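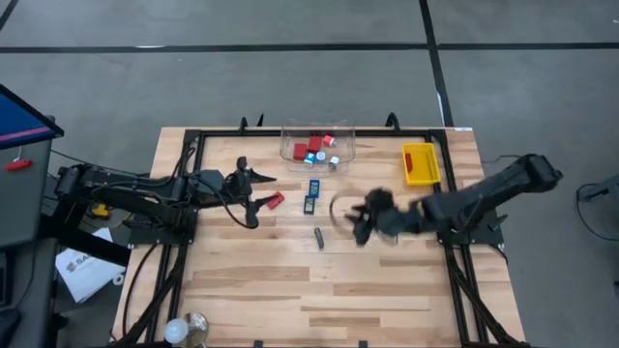
Skarkisside bench-sort, the notes that go with the folder. It's a list of small boxed stuff and loose bits that get sorted into bins on the bench, plus the rules we use for what goes where. The bin stands at the far edge, near the middle, so there's wood left in front of it for laying things out, and clear plastic means you can see red boxes from blue-and-white stuff without tipping it all out. Things with little digital displays get set down on the wood outside the bin. More on that below.

Written fast, fix what's wrong.

## What's in here

- `items.csv` -- one line per item, 3,743 lines
- `bins.csv` -- one line per bin, 232 bins
- `colors.txt` -- the color words we allow
- `old/` -- first try at the list, Gerarov naming. Don't use, don't delete

Nearly all lines have a color. The blanks are blank on purpose, see below.

## Columns in items.csv

| column | what it is |
|---|---|
| `item` | short plain name: box, packet, timer, block |
| `color` | main color first, then second color if there is one |
| `bin` | bin number, or `bench` if left out |
| `who` | initials of whoever sorted it |
| `note` | anything, mostly empty |

`bin` is text, not a number. Spreadsheets will eat the leading zeros. Import as text!!

## Sorting rules

1. Small boxes go in first, flat side down.
2. Soft packets on top or beside, never under a box.
3. Anything with a display stays out. Goes in the display tray at the end of the day.
4. Loose single pieces get picked up last. If it's still on the wood when you stop, write `bench`.
5. Don't mix Zemus and Hutapea stock in one bin. They come back to us on separate slips.

Rule 3 is Sheila Rowbotham's. Buttons got pressed when displays went in with boxes, and we had a bin beeping on the shelf all through August.

## Colors

Red and orange-red are both `red`. Had a long back and forth with Bleddyn about this, he wanted `orange` as its own word. No. Too many fights at the edge.

White with a colored mark is `white/blue`, `white/red` etc. Mostly colored with some white is the other way round. Whitish gray = `gray`. If you realy can't tell, leave it blank and put "?" in the note.

## Known problems

- 2 bins have the same number (0117). Sheena has relabeled one on the shelf, csv not changed yet
- `who` is empty for the early lines, before Jade Greenwood added the column
- "block" and "brick" both show up, same thing
- Hutapea packets are sometimes down as `box`. Fixed up to bin 0090, rest still to do
- a few notes are just "see Reece" -- ask Reece

## Adding lines

Put new ones at the bottom, don't re-sort the file. Check spelling agianst `colors.txt`. New color words go to Reece Bickerstaff first.

Bin gone or cracked: keep its number, write `retired` in the note, start a fresh one.

## To do

- [ ] merge block/brick
- [ ] 0117
- [ ] lids -- do we list them or not?
- [x] take prices out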